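The Long Way to Folding a Pair of Pants

The first thing Gintarė Ramanauskas asks me to do is take off my watch. The second is to sit down, get comfortable, and pick up a pair of grippers, one for each hand, and do nothing with them for a while. "Just hold them," she says. "Open, close, open, close. You have to get bored with them before they start to feel like fingers."

I had come out to Luston on a Wednesday expecting, I suppose, a laboratory. I'd pictured benches and warning signs and a big orange arm behind a fence. What I got was tea, a pot of it, very strong, and a conversation that began with grippers and wandered off to laundry and bad wrists and the cost of replacement screws, and came back to grippers again just as my cup went cold.

Ramanauskas tests hand-held grippers. She has been at it long enough to have opinions on all of them, and those opinions go into reports read by the people who design the things. The tools look like something lopped off the end of a robot arm and fitted with a handle. A person does a chore with one in each hand, a camera mounted on each tool records the work from just behind the fingers, and the recordings are used to teach a robot the same chore. She had two models to compare the week I visited, known by the names of the workshops that made them, the Yeoh and the Clanbridge. To my eye they were cousins. To hers they were as different as a butter knife and a bread knife, and she was happy to spend most of the morning telling me why.

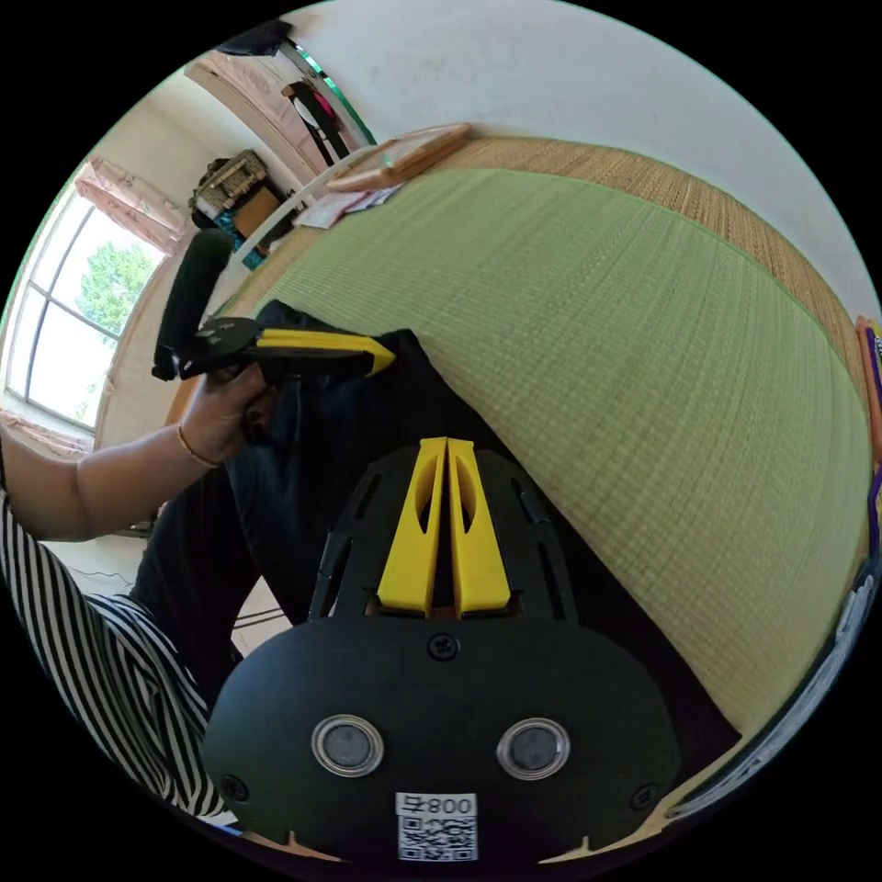 Fingers are where she always begins. A stiff finger is strong and easy to build, and it's hopeless with cloth, which slides away under it or bunches up in front. A finger that is too soft will pick up a sock very nicely and then fold over backward at the first sign of a belt loop. So the designers cut windows in them, and you'll notice the long oval opening running down each of the yellow ones, which lets her look through the finger as well as past it while she works. She likes that more than she expected to. She also likes the color, and told me so at some length - yellow stands out against dark clothes and against green matting, and when you're going back over hours of recordings, you want to find your fingertips without hunting for them.

Handles come next, and here she gets a little fierce. The first model she ever tested, for a small outfit in Budville that has since moved on to other things, had a handle of bare plastic with a seam down the middle. By lunchtime it had raised a blister. She wrote a very polite report and a rather less polite cover letter. Foam is better, she says, though it wears, and she'd sooner have a fat handle than a thin one any day, because a thin one makes you squeeze, and squeezing is what ruins your wrists.

Then there's the weight, and where the weight sits. Hold the Yeoh out in front of you and it wants to tip forward, gently, like a dog leaning on a leash. The Clanbridge sits back in the palm. You would think the second was plainly better, and I said so, feeling clever. Ramanauskas smiled and poured more tea. A tool that leans forward, she explained, reminds you that it's there, and people using it tend to slow down and make cleaner movements. People using the well-balanced one forget about it and start flicking things around the way they would with their bare hands, and a robot has a terrible time learning from flicking.

The trials themselves are simple enough to explain to a child. Lay out a piece of clothing. Fold it. Shake it out, lay it down again some other way, and fold it again. She does five folds with one model and five with the other, takes a break of two cups of tea (that is her official unit), and goes again. Any fold where she loses hold of the cloth is marked down in a notebook, with a word or two on how it got away from her. "Slid." "Pinched two layers." "My fault." There are a good many of that last kind, and she's particular about writing them down.

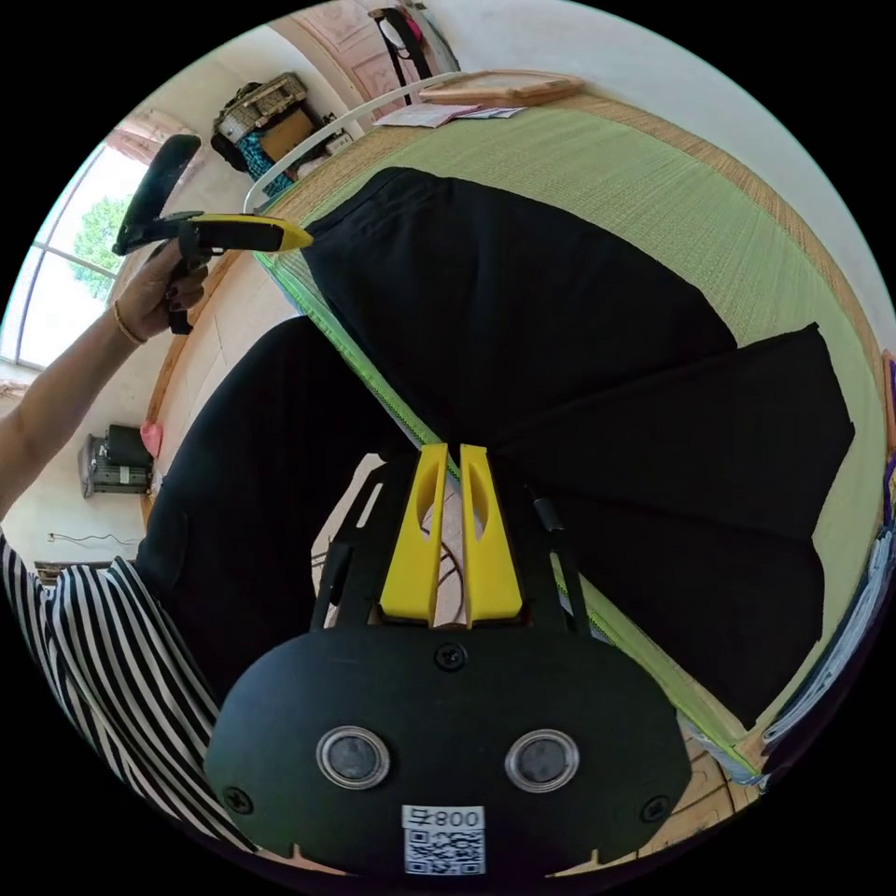
Dark trousers spread on the green mat, with one gripper in the foreground and another held at the left.

Pants are the garment she comes back to most. Shirts get all the attention, she says, and towels are for beginners, but a pair of pants will tell you nearly everything you need to know about a gripper. There's the waistband, thick and stubborn. There are the thin hems, which like to hide underneath. And there are two legs, each with its own ideas, and until you've brought one neatly over the other you don't have a fold so much as a heap. Dark ones are harder still, since a camera can have real trouble telling black cloth lying on black cloth from a single layer, and so, for that matter, can a tired person at four in the afternoon.

I had my turn, naturally. I started with the Clanbridge and was very pleased with myself for getting hold of a hem straight away, and then found that I had got hold of the matting too, and was trying to fold the one into the other. With the Yeoh I did better. I brought one leg across, lost it, brought it across again, and wound up with something my mother would have quietly redone once I'd left the room. Ramanauskas studied it, picked up her pencil, and wrote "guest" in the margin.

What struck me, driving home, was how much of this work is done by feel, for the sake of machines that have so little of it. The camera doesn't record the small tug that tells you a seam has caught. It doesn't record the moment you ease off. She has been asking for a pressure sensor in the fingertips since last March, and one of the workshops has promised to send a pair to try. She doubts they'll be ready soon, and she suspects that the first set will be too thick to get under a hem.

As for which of the two she would choose, she wouldn't give me a straight answer, and I did try. She would take the fingers from the Clanbridge, she said, and the handle from the Yeoh, and she'd move the trigger a little lower on both of them. Then she thought about it some more, opening and closing the one in her left hand, and said that she'd want another week with the trigger before she put that in writing.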